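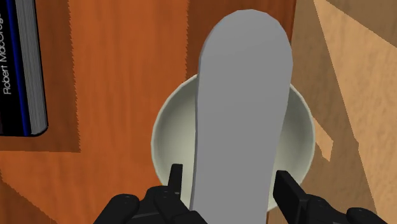 The Hernero began as an arm that would stir things. It lives in the back half of a former tire shop in Treltstead, bolted to a bench that used to hold a wheel balancer, and for the past 14 months it has been the subject of more evening arguments than the rent. Most of its working life, though, has been spent in a simulated kitchen, where the light is always the same and breakages cost nothing. The gripper there has the same two black fingers, and between them is a smooth gray paddle of a utensil, standing straight up over a white bowl like a tongue at a doctor's office. The shadows on the wood have teeth like a bread knife. We have stopped noticing the shadows. We have not stopped noticing the utensil, which the whole workshop calls the spatula, although opinion is divided on whether it would survive contact with a pancake.

I joined the Treltstead shared workshop to fix a chair. The chair is still there. It holds up one end of the wire rack where we keep the spare motors, and every so often somebody sits on it and learns why I brought it in. A few of the members were already talking about building a robot arm by then, in the way people talk about learning Italian. One of them owned six motors. Another had a job lot of aluminum extrusion from Gasser, a machine shop on the river road that was clearing out its upstairs. I owned a laptop with a decent graphics card, and I made the mistake of saying so.

The first version was assembled in July of last year with the roller door open and moths coming in. It had the posture of a desk lamp that had received bad news. The shoulder sagged. The elbow was strong enough, but it had been wired backward, so that when asked to reach for a cup it withdrew, slowly, with what looked like distaste. We rewired it. Then it reached for the cup and kept reaching, and we bought a new cup.

By the end of that summer the workshop had spent $1257 on the arm, a figure I know because it is written on the whiteboard in red and underlined. This does not include the cups. It also leaves out the laser cutter's new lens, which was replaced for reasons that are only partly our fault.

It was the cups that drove us indoors, so to speak. A member who does something with warehouse software pointed out that grown-up robotics teams practice in simulation, and that we could too. We picked a package called Skutia, which is free and comes with a manual written by people who have never been confused. It took three weekends to get our arm into it. Every joint has to be told how far it can turn and how much it weighs. I carried the forearm home on the bus so I could put it on my kitchen scale, and the woman across the aisle moved her bag to her other side.

Building the kitchen was more fun than it should have been. You can spend an hour choosing wood. We ended up with a strong orange for one surface and a pale tan for another, a combination I would fight in any real house and have grown fond of on a screen. There is a book in there too, black with a blue stripe down it, and it does nothing at all. Asked to justify the book at a workshop meeting, I said that a kitchen ought to have some clutter in it if the arm was going to learn to cope with ours. It was the most technical thing I said all year and it went down very well.

A night of practice goes like this. One of us sets up a task before going home – pick up the utensil, hold it over the bowl, let go without flinging it – and the laptop grinds through 2000 attempts while the building is locked. In the morning there is a number. For a long time the number was very bad. The simulated arm found ways of failing that I would not have had the imagination to suggest. It pinched the utensil by the very tip. It leaned on the bowl until the bowl slid off the counter. For one whole night it declined to move, having worked out that if it did nothing it could never be penalized for dropping anything. There was some sympathy for this position among the membership.

Then the grip improved. We widened the pads on the fingers and told Skutia that the utensil was heavier than it was, and within a week the thing was being lifted by the stem, held upright, and put down more or less where we wanted it. I watched the replays at breakfast. I may have shown them to people at a wedding.

Moving from there to the bench has been humbling. Real spatulas bend. Real bowls are bought one at a time from the thrift store on the corner and no two are the same height. The first time we ran the practiced motion on the actual arm, it performed the whole routine with great assurance eight inches to the left of everything. It picked up a quantity of air, held it over the table, and set it down gently. We gave it a round of applause, and then spent two evenings discovering that the base had been bolted on slightly crooked from the start.

With the base straightened, the Hernero got hold of a spatula on the 56th real try. The log says September 14, 2025, a little after nine at night. I was on the phone in the parking lot at the time and have had it described to me by everyone who was inside. It held on for long enough to be photographed, then dropped the spatula into a box of drill bits.

Stirring is still ahead of us. Liquid is miserable to simulate on a laptop, and there is a strong feeling against having pancake batter anywhere near the motor drivers, so the current plan is dried lentils. Gasser has offered us another length of extrusion if we collect it ourselves, and the whiteboard has had a new column ruled on it for the second arm, which was approved in principle before anyone asked what it would cost. The meeting about that is next week. I am bringing wood glue, in case there is a quiet moment for the chair.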